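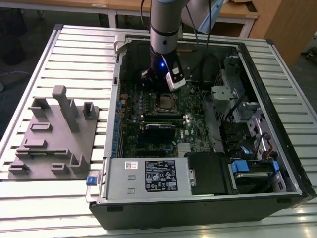

Week 4: Getting to know the inside of a desktop

Before anybody picks up a screwdriver this week, I'd like us to spend a little while just looking, which I know is hard when there's a whole bench of parts calling your name! Lay the tower on its side, take the side panel off and let the inside face up at you, the way our tower is lying on the slatted table. Find the CPU socket first (the silver square with its lever, near the middle of the green board) and work outward from there: the two memory modules, the black expansion card, and then the little finned heatsink, which people love to mistake for something more important than it is.

The drive cage is over on the other side, with its wiring, and I'd ask you to leave those wires alone until you've drawn where they go. A rough pencil sketch is fine, and mine are dreadful.

For Friday, please read the Mison handout as far as the section on sockets, and bring your sketch with the parts labeled. It counts for 40 points. If you missed the Toledo session, the spare handouts are in the Letesport folder, and you're very welcome to come by early and catch up before we start on memory.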